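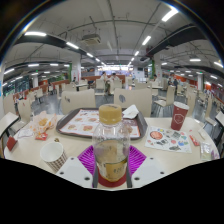 Serving tray with printed liner, bottled drink and paper cups on a cream tabletop.

Stidis Serving Tray, dark gray-brown

The Stidis is a flat serving tray with raised, rounded edges for counter-service restaurants, canteens and food courts. It is supplied by Flasanitz as part of the Gurkora table service range and is sold without liners.

Construction
Single-piece molded body, one color throughout. The raised edge runs along all sides and holds a paper liner in position. The corners have no seams or joints. The underside carries 2 molded ribs, which keep stacked trays apart and let air pass between them after washing.

Use with liners
Any flat paper liner cut to the inner floor of the tray can be used. A bordered liner should be trimmed so that the border clears the curve of the edge. Liners with food pictures and small text, such as the one shown with the red-orange border, are ordered separately under Kariuki printed papers. Liners are packed flat, up to 300 sheets per carton. Minimum order is 2 cartons per design.

Loading
Place bottles upright on the flat floor of the tray, clear of the edge curve. Tall paper cups should be fitted with lids before the tray is carried. Wrapped food and sauce packets may be placed anywhere on the liner. The tray is not intended as a cutting surface.

Cleaning
Remove the liner, napkins and wrappers before washing. Wash by hand or in a commercial rack machine with a neutral detergent. Do not use abrasive pads, which dull the surface and make grease harder to remove. Dry fully before stacking.

Storage
Stack on a level shelf with all trays facing the same way. Do not store beside fryers or under heat lamps. Trays with a cracked edge should be withdrawn from service.

Ordering
Trays are sold in sleeves. Mixed colors within a sleeve are not available. Replacement sleeves ordered after April ship in the revised outer carton; the tray itself is unchanged.

Related items
Kariuki Printed Tray Liner, bordered
Kariuki Plain Tray Liner, white
Gurkora Napkin Dispenser, countertop
Gurkora Tray Return Rack
Stidis Serving Tray, small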